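How Does a Robot Learn to Pick Up Something Small?

You can pick up an eraser without thinking. Your eyes find it, your hand goes to it, and your fingers close just enough. You probably learned this before you could talk.

A robot arm starts out knowing none of it. It has motors that turn its joints and a gripper that opens and shuts, but it has no idea what a cup is or where to find one. Somebody has to teach it. This page is about one way of doing that, which researchers call learning from demonstration.

Showing instead of telling

The old way to make a robot move is to write out every step. Move forward this far. Go down this far. Close the gripper. This works well in a factory, where each part arrives in exactly the same spot. On a desk at home it does not work so well. If you push the cup a little to the left, the robot closes its gripper on air.

In the Ditari project, the researchers tried showing the robot what to do. A person guides the arm through the job, and a computer records two things at the same time: what the camera sees and how the joints move. One recording of one try is called a demonstration.

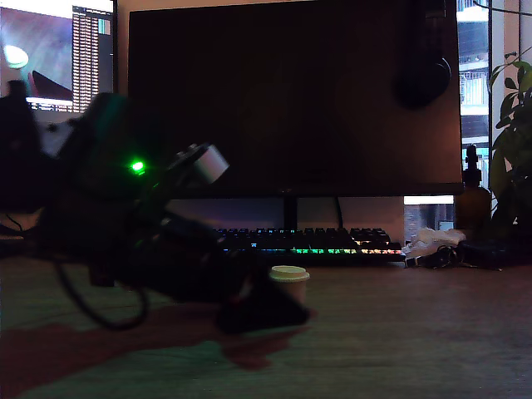

One demonstration is not enough. The robot would only learn to copy that single movement. So the person does the job again with the object in a new place, and then again with a different object. The Ditari team recorded about 3000 demonstrations, and they threw out the ones where something had gone wrong with the recording. In the end 1049 of them were used for the first round of training.

Why an ordinary desk?

Many robot tests are done on a plain table with bright, even light. That makes things easy for the robot. Real desks have keyboards, cables, plants and shiny patches where the light bounces off. The light changes when a cloud goes by or when someone turns on a lamp.

The researchers wanted the robot to learn in a place like that. A robot that has only seen a plain white table can get confused by a brown one. It may mistake a shadow for an object. If it has seen lots of shadows during training, it has a better chance of ignoring them – just as you do.

What the computer does with the recordings

The recordings go into a program called Zovby. It looks at a camera picture and guesses how the arm should move next. Then it checks its guess against what the person did. If the guess was wrong, the program changes itself a tiny bit and tries another picture. It does this over and over for 5 days.

After that comes the test. An object is put on the table, and this time no person guides the arm. The program has to use what it has learned.

A small object is a good test. The two fingers of the gripper must come down on either side of it. If they are too far to one side, a finger can bump the object and knock it over. A little tub with a lid is tricky in another way, because the lid can be wider than the part below, so it matters how high up the gripper takes hold.
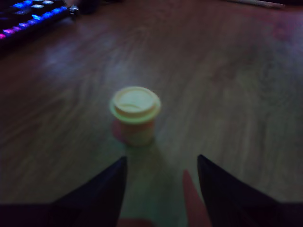 What did they find out?

The robot did best with objects it had met in training. With new objects it made more mistakes, but it still got many of them. Moving the object to a new place was less of a problem than changing the light. The researchers had expected the opposite.

They also found that slow, careful demonstrations were not always the best ones. When people moved very slowly, they often stopped to think, and the robot learned to stop too.

Words to know

Gripper: the part at the end of a robot arm that holds things.
Joint: a place where the arm can bend or turn, like your elbow.
Demonstration: a recording of a person showing the robot a job.
Training: the time when the program learns from the recordings.

Ditari Project – Robots for Readers 8 and Up | Contact us | © 2023 Ditari | Back to top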